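We use cookies to remember your preferences and to count visits. Accept all | Manage settings

In Defense of the Slow, Silly Home Robot

I have spent most of my spare evenings since May at the shared workshop on Groverside, and people keep asking me, kindly enough, what the thing is for. Two arms, a rail, a lot of aluminum bar, and all of it to handle the shopping. My own hands could do that before the kettle boiled! I never have a quick answer, so let me try a long one.

I think we have let the big demonstrations spoil us. We see a machine in a spotless white room doing one job beautifully, and we decide that a home build ought to look like that or not be bothered with. But my kitchen has never been a spotless white room, and I doubt yours has either. It has mints in it, and gloves that have wandered in from the yard, and paper bags that sag as soon as you look away.
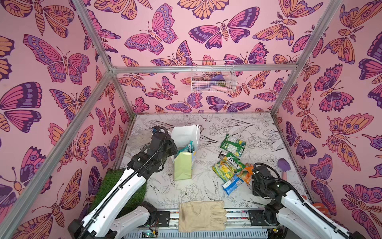
So I'm firmly on the side of clutter and loud wallpaper. Wattimena, as we call our build (after a street one of us used to live on), has cost us 408 dollars in bars, brackets and brackets to replace the wrong brackets, not counting the arms, and I'd spend it again. A packet of candy is a wonderful teacher. It slides, it crinkles, it folds over just when you thought you had it – and you come away with a new respect for your own thumb.

There is a fair argument on the other side, and I've heard it over many cups of coffee. If you want to learn, the argument goes, start with wooden blocks on a bare table and add the mess later. I did try that. I kept at it for 3 weeks, and I learned a great deal about wooden blocks.

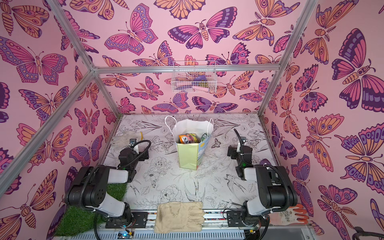
Reading time: 2 min

What I'd say to anyone starting out is to pick the chore that bores you and build toward it, however clumsily. Mine is putting groceries away on a Sunday. Yours may be socks. Keep the arms slow enough that you can think alongside them, keep a notebook (mine is up to 156 pages, many of them complaints), and let the neighbors wander over and offer opinions. I still can't say when Wattimena will be any use at home, and I'll be back at the bench after supper tomorrow.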